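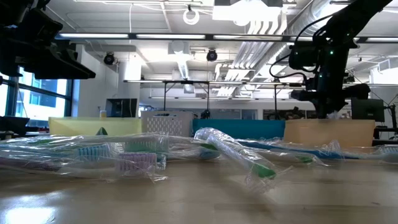
From: Kaj Vestergaard
To: Cell Operations list
Date: January 15, 2018
Subject: Re: Gripper release fault, wrapped items

Dear colleagues,

Further to the message quoted below, Prodeck has completed its review of the controller log. The gripper reported "open" on 18 picks while the item was still held by its wrapper. The arm then began its return move with the toothbrush attached, and on 2 occasions the item struck the rim of a bin. No one was inside the marked area at the time.

The fault has been seen only with items in film packaging. Until Rillitz supplies the revised finger pads, the following applies:

Wrapped items are to be run at reduced speed only.
Operators must press the stop before reaching over the bins — a pause from the screen is not sufficient.
Any failed release is to be entered in the log with the pick number.

Questions about the log should be sent to me directly.

Kaj Vestergaard
Hedegaard Automation

On Friday, Halldóra Gunnlaugsson wrote:
> The sorting run was halted at pick 368 of a planned 3000. A toothbrush
> did not drop when the fingers opened and was carried back over the table.
> I have asked that the run not be resumed before the log is reviewed.
> Please confirm who will do this.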